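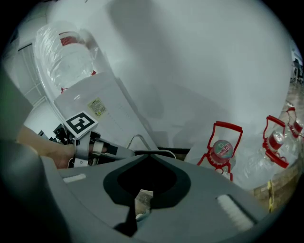
Restard Folding Drying Rack by Cendeo

Home > Laundry > Drying Racks > Restard

Price: $54
In stock, ships from our Agbayani warehouse
Item no. 495

Hi, Eduardo Abella writing. I run this little shop and I write all the product pages myself, so if you've bought from us before you know the drill - I use the thing at home for a good long while and then I tell you what I think of it.

I've had the Restard since August and it lives in my hallway, right outside the bathroom. We don't have a dryer (the apartment came with a hookup, but it's behind the water heater and I gave up on it years ago), so everything four people wear goes over this rack. Jeans, towels, soccer socks, the lot!

The rails are steel with a white coating and they're spaced wide enough that a folded-over bath towel gets air on both sides. My old rack had them so close together that the towels in the middle smelled like a pond by morning. With this one I hang a load at 9 p.m. and the T-shirts are ready to fold when I get up. Heavy sweatshirts need longer, and in a damp week they need a lot longer. Open a window if you can.

The two side wings fold up and lock with a little plastic catch. You push the wing up past level, feel the click, and let it settle back. If you don't feel the click it isn't locked, and you will find that out with a full load of wet sheets on it. Ask me how I know. The catches were stiff out of the box and loosened up after a few weeks of use.

Folded, it goes flat enough to slide in beside my fridge. It weighs very little, so my daughter can carry it out to the balcony on her own, but that also means wind is a problem. I hook one leg around the railing when it's gusty. Cendeo sells a weight bag for the lower bar and I have not bothered with it.

Things I'd change: the feet are a hard plastic that squeaks on tile (stick-on felt fixed mine), and there's no spot for hangers on the standard model. If you dry a lot of dress shirts, look at the Skollance tower instead. It's taller and takes up less floor, and it has a proper hanger bar across the top. It costs more and it's a pain to fold, so I'd only get it if you really need the height.

Details
Coated steel rails, plastic joints and feet
Folds flat, no tools and no assembly
Weight: 4000 grams
Colors: white, or white with gray catches
Spare catches and feet sold separately, see item no. 473

Care
Wipe the rails down with a damp cloth every so often, mostly where the dark jeans go. Skip the scouring pads. If the coating gets a chip, dab it with white enamel before you hang anything pale there or you'll get a rust spot on your pillowcase.

Shipping and returns
It comes in one long flat box that won't fit in a mailbox locker, so give us an address where somebody can take it in. You've got thirty days to send it back, used or not, as long as the catches still work and it's in a box of some kind. Drop me a line through the contact form first and I'll email you a label, usually the same evening after the kids are in bed.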